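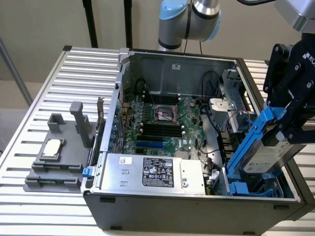
The case for slower software updates

By Naima Younis

Organisations that depend on computers have come to accept an arrangement they would refuse from any other supplier. The product they have bought may be altered at a time chosen by the vendor, for reasons given in a single line of text, and the work of finding out what has changed is left to the customer. It is the view of this column that the arrangement should be revised, and that the customers themselves are in a position to revise it.

The immediate occasion for these remarks is the experience of the records office at Mornthorpe, where the Zollimora document system was updated in September during working hours. The update moved the approval controls to a new menu and altered the default setting for retained drafts. Neither change was a fault. Both had been planned by the vendor for a long time. The office nevertheless lost the better part of 2 working days while staff established what the system was now doing with their files, and the written procedures on which new employees are trained had to be withdrawn.

The vendor's notice for that release read "performance improvements and bug fixes". Wording of this kind is so common that it is no longer read. It ought to be regarded as a failure to give notice. A firm that changes the terms of a lease must say which clause it has changed, and the standard for a program on which payroll or case records depend should be no lower. 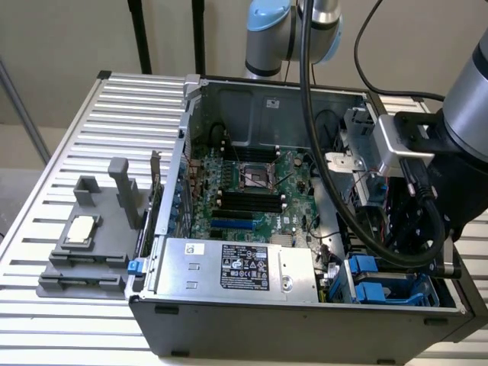
A desktop tower with its side panel off and the processor socket empty.

It will be objected that updates carry security corrections, and that delay exposes the customer to harm. The objection is sound as far as it goes. Security corrections should be issued at once and installed at once. The difficulty lies in the practice of putting them in the same package as redesigned menus, new default settings and features for which there was no request. A customer who wishes to be protected must then accept the whole, and a customer who wishes to keep a stable system must go unprotected. Vendors are well able to separate the two, and several did so as a matter of routine before the present habit of continuous release took hold.

Ekaette Sani, who manages systems procurement for the Kinsella group of colleges, has for some time required that separation in writing. Her contracts provide for 10 working days' notice of any change to the way a program looks or behaves, and for a list of altered settings in plain English. "We were told that no supplier would sign it," she said. "Most of them signed it without comment." The exceptions were the smaller firms, which lacked the staff to maintain two streams of releases, and with these the colleges agreed a fixed calendar.
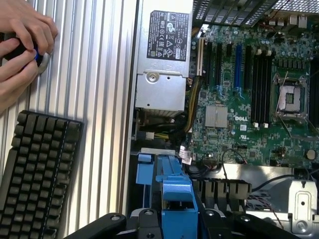

That compromise deserves wider attention. A small developer cannot reasonably be asked to keep an old version in repair for every client who prefers it. It can be asked to publish dates and to keep to them. Okosel, whose timetabling program is used at several of the colleges, now issues its larger changes outside term and reports fewer calls to its support desk as a result.

There is also a duty on the customer. Too many organisations leave automatic installation switched on for every machine they own and then complain of being surprised. A group of 20 machines, chosen to represent the work done across the organisation, should receive each release first and be used in earnest before the remainder follow. The cost of doing so is modest. It does require that one named person be given the authority to say that a release will wait, and in many offices that authority does not at present exist.

Public bodies renewing their software agreements this year should ask for dated notice, a full list of changed settings and a separate channel for security corrections. Where a supplier declines, the refusal should be recorded and weighed alongside the price.

Recent opinion
Who owns the data when a subscription ends?
Passwords and the shared office computer
Why the printed manual should return
Accessibility testing is not an optional extra

Contact the editor | Copyright and reuse | Back to top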